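Forum Collecte et manipulation > Bonnes pratiques > Consignes pour les prises de fruits à deux pinces

mgrip_22
Bonjour à tous. Je reprends la fiche de consignes pour les séances à table avec deux pinces tenues à la main. L'ancienne version tenait en une page et chacun l'interprétait à sa façon. Je voudrais fixer trois choses : l'ouverture des doigts avant contact, la position de la deuxième pince pendant que la première travaille, et ce qu'on laisse sur la table. Pour le gros fruit vert, la fiche dit maintenant que les deux patins doivent toucher avant de lever, et que l'autre pince reste sur le côté de l'assiette.
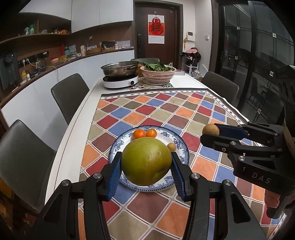
Dernière modification du message : février, 18 h 40

Le point qui fait débat chez nous, c'est la deuxième pince. Certains la gardent fermée sur son fruit à côté de l'assiette, d'autres veulent qu'elle soit vide tant que la première n'a pas reposé le sien. Vos avis ?

tournevis_plat
Vide, pour moi. Dans la note interne Hendinley qu'on suit à l'atelier, une seule pince est chargée à la fois. Deux fruits en l'air, c'est deux trajectoires à relire, et quand on doit rejeter une séquence on perd les deux gestes.

Lisebleue
Pas d'accord. Si on veut des gestes à deux mains, il faut bien que les deux mains fassent quelque chose. Une personne qui range des fruits en tient souvent un dans chaque main. Je préfère une règle de distance entre les pinces à une interdiction.

tournevis_plat
Une règle de distance, personne ne la mesure en séance. Chez nous on avait essayé avec un repère au bord de la nappe, tout le monde l'oubliait après dix minutes.

karst
La question de la taille me paraît plus importante. Sur le projet Restell on a relu 200 séquences de prise de fruits et on en a écarté 18. La plupart des rejets venaient des gros fruits lisses, avec des patins posés trop bas : le fruit pivotait au moment de lever. On a ajouté une ligne à la procédure : doigts au niveau de la plus grande largeur, ou un peu en dessous, jamais sur le quart inférieur. Les petits agrumes, on n'a presque pas eu à s'en occuper.

mgrip_22
Merci, je reprends la ligne sur la largeur. Vous aviez une consigne de force ?

karst
Non. On demandait de serrer jusqu'à ce que la mousse s'écrase légèrement, et de s'arrêter là. C'est vague, mais avec des pinces manuelles je ne vois pas comment faire mieux. Et on changeait les patins dès qu'ils brillaient.

Nadir-atelier
Je ne suis pas convaincu par « légèrement ». Deux opérateurs, deux interprétations. Chez Zinard la fiche comporte une photo de patin au repos et une photo de patin comprimé, côte à côte. On compare et c'est réglé.

Pour les petits fruits, on approche avec les doigts parallèles, un de chaque côté, et on ferme sans pousser le fruit sur l'assiette. L'autre pince peut garder le sien au bord de l'assiette, ça ne nous a jamais gênés à la relecture.

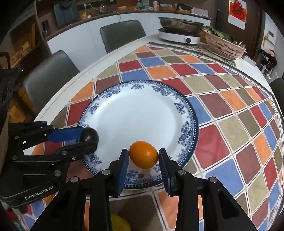 Proposition de texte pour la fiche (version 2)

mgrip_22
Je rassemble ce qui a été dit. Dites-moi si quelque chose vous choque.

1. Avant contact, ouvrir les doigts plus largement que le fruit et les présenter de part et d'autre.
2. Les deux patins touchent le fruit avant tout mouvement vers le haut.
3. Gros fruit : patins au niveau de la plus grande largeur ou juste en dessous.
4. Petit fruit : fermer sans le faire rouler ni le pousser vers le bord.
5. La deuxième pince peut tenir un fruit, à condition de rester immobile pendant la prise de la première.
6. Contrôle des patins en début de séance, avec les photos de référence.

tournevis_plat
Le 5, je continue à trouver ça risqué. Mais « immobile » me va mieux qu'une distance.

Lisebleue
Ça me convient. J'ajouterais un point sur le reste de la table. Le cahier Nakajima, point 111 chez nous, demande de noter les objets présents autour de l'assiette sans les déplacer entre deux prises. Panier, plaque de cuisson, tout ça reste où c'est.

karst
D'accord avec Lisebleue, à mettre en 7. Par contre je ne noterais pas tout l'arrière-plan, seulement ce qui est sur la table - sinon on y passe la matinée.

mgrip_22
Ajouté en 7, table uniquement. Je laisse le 5 marqué « à revoir » et j'envoie la fiche aux équipes ce soir. Nadir, je veux bien tes deux photos de patins si tu peux les partager.

Nadir-atelier
Je te les envoie en message privé.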